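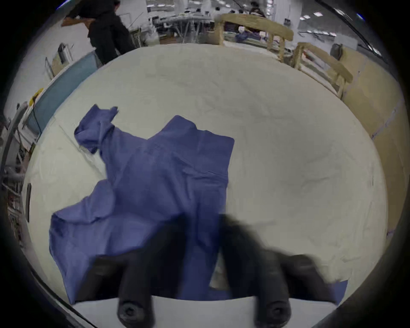 Changez les doigts et arrêtez de chercher, m'écrit un lecteur sous mon dernier billet, parce que pour lui une pince qui lâche le tissu, c'est toujours de la gomme usée, point. J'y ai cru aussi, figurez-vous ! J'ai même passé une soirée entière à démonter, nettoyer, remonter, avec la clé six pans entre les dents. Et le lendemain, rebelote.

Je reprends pour ceux qui débarquent. Depuis février on essaie de faire plier des vêtements à la machine, dans l'atelier, pour le projet Etim. La pince est une Drendier à deux doigts, la commande vient de chez Rolside, et entre les deux il y a un petit boîtier d'interface que tout le monde a oublié (moi le premier). Le vêtement bleu, c'est notre cobaye, il est tout mou, il se met en boule dès qu'on le regarde, bref, parfait pour se faire du mal.

Le défaut, donc. La pince descend, se ferme, remonte un peu, et là elle s'ouvre. Toute seule. Pas à chaque fois, sinon ce serait trop simple. Sur 20 essais d'affilée, j'en ai eu 14 corrects et le reste avec le tissu qui retombe comme une vieille chaussette. Aucun message d'erreur, le voyant reste vert, et dans le journal la consigne dit « fermé » du début à la fin. J'ai relu ce journal tellement de fois que je pourrais vous le chanter.

Le pire n'est pas là. Pendant que je vérifiais le serrage d'une vis, main à côté des doigts, pince censée être au repos, elle s'est refermée. Sur mon index. Rien de grave, une belle marque rouge et un mot que je n'écrirai pas ici, mais ça m'a bien refroidi. Au repos, chez moi, ça voulait dire « le programme est en pause ». L'alimentation, elle, était toujours là. Oui, je sais. Vous pouvez m'engueuler en commentaire, je l'ai déjà fait moi-même.

Du coup on a tout arrêté et on a regardé les câbles. Il y a un connecteur à la base de la pince, côté poignet, et le câble faisait un coude un peu trop serré à cet endroit. En le bougeant doucement du bout d'un tournevis, clac, ouverture. Encore une fois, clac, fermeture. Un faux contact tout bête ! Le boîtier perdait la liaison une fraction de seconde, la retrouvait, et à chaque reprise il refaisait son initialisation, donc un petit aller-retour des doigts, sans rien dire à personne. La commande, elle, n'y voyait que du feu.

J'ai appelé Dirlow, qui nous a vendu le boîtier. Très gentils, ils m'ont confirmé qu'on peut désactiver cette initialisation automatique dans les réglages (page 7 de la notice, en tout petit, merci bien). Câble neuf commandé, avec un peu plus de longueur et un vrai serre-câble. Livraison dans plus de 8 jours, évidemment.

En attendant, j'ai bricolé une boucle plus large avec du scotch d'électricien, c'est moche, et je n'ai pas eu d'ouverture fantôme de l'après-midi. Je ne crie pas victoire pour autant, j'ai déjà crié victoire deux fois ce mois-ci. Et surtout j'ai changé ma façon de faire : avant de mettre les mains là-dedans, je coupe l'alimentation de la pince à l'interrupteur et j'attends que le voyant soit éteint. Ça prend cinq secondes. J'ai collé une étiquette sur le boîtier pour me le rappeler, écrite en gros, au feutre.

Pour le lecteur et sa gomme : je vais quand même remplacer les doigts, ils commencent à marquer un peu. Si quelqu'un a déjà eu ce genre de reprise silencieuse avec un autre boîtier, je veux bien savoir comment vous l'avez fait remonter dans le journal, parce que là je n'ai rien trouvé de propre.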